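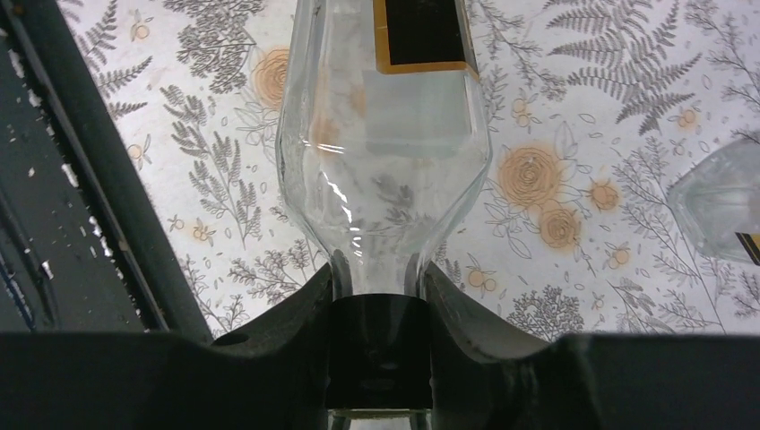 # Refill Shelf Meeting – January Minutes

Held in the craft room, started right after the kettle boiled. Nine of us around the table, which is a record for a winter meeting!

## 1. Notes from last time

Read out and agreed. One correction: the swap table at the fall open day ran until 4 p.m., and we had written 3. The drawer labels we asked for have been done and they look great.

## 2. Clear bottles with black caps

The bulk of the evening went on this, and happily so. We talked over the clear bottle with the glossy black cap and the black label with the golden-orange border, and everyone loved it. The shoulders slope down nicely to a short neck, and the walls catch the light in a way our old brown ones never did. Several people said they would keep one on the windowsill with nothing in it at all.

Points raised:

- The black and gold label is handsome, and there was a strong feeling that we should leave it on where it is in good shape. Those who want a plain bottle can soak it off at home (warm water, a spoon of baking soda, patience).
- Patterned cloth looks lovely through the clear sides. Peach-orange came out as the favorite color, with the gray leaf print close behind. We will put a printed cloth under the bottles on the display shelf so people get the full effect.
- Caps stay with their own bottles. Last winter we kept them in a separate tub and spent a whole evening trying them on one after another. Never again, please.
- Shiny black shows every fingerprint. A dry cotton cloth will hang on the hook by the shelf, and anyone passing is welcome to give the caps a quick rub.

Agreed: clear bottles get the middle shelf, at eye level. Brown and green ones move down one.

## 3. Washing and drying

We went back and forth between the two rinses on trial. Addo got the better marks for getting rid of old perfume smells. Pisenix was easier on the hands and we still have most of a jug, so we will finish it before buying more of either.

The bottle brush with the bent neck is wonderful for the curve under the shoulders, where the straight one just skates past. We'd like a second. The drying rack is full by the middle of any wash day, and a tea towel on the counter works fine as overflow so long as the bottles are stood well back from the sink.

Someone asked if we could dry them in a low oven. General feeling was no for anything with a label on it.

## 4. Spring refill morning

Very excited about this one. The idea is simple: people take a clean bottle from the shelf, fill it with bath salts or lavender water, tie a tag on and take it home. Last year we put out 100 tags and had to cut more from a cereal box halfway through the morning, so the room was clearly keen!

- Salts will come from Pimeo, same as before. The coarse kind pours better through our wide funnel.
- Narrow necks need the small funnel. We own one. We need at least three.
- Doors open at 9, setup from 7 for the early birds. Coffee will be on.
- The filling table goes by the window and the tag table near the door – last time they were side by side and wet tags were everywhere.

There was a cheerful argument about ribbon. Orange ribbon against the black cap had a lot of support, and so did plain string. We will offer both and see what goes first.

## 5. Storage boxes

The Clustent boxes with dividers have held up well, and the tall ones fit our bigger bottles standing upright with the lid shut. Two of the short ones have split at the corners and will be used for rags. It was suggested that clear bottles be wrapped in one sheet of newsprint each before boxing. Agreed.

## 6. Any other business

- The cupboard in room 103 is ours to use through spring. The key is on the green string.
- More jam jars have been offered. Yes to the small ones, no thank you to the very large ones until we have space.
- The radiator by the sink is ticking again.

## To do before next meeting

- Buy two small funnels and a second bent brush
- Find a peach or leaf-print cloth for the middle shelf
- Cut tags, nearly all of them from the cream card
- Move the brown and green bottles down

Next meeting same room, same time. Bring scissors.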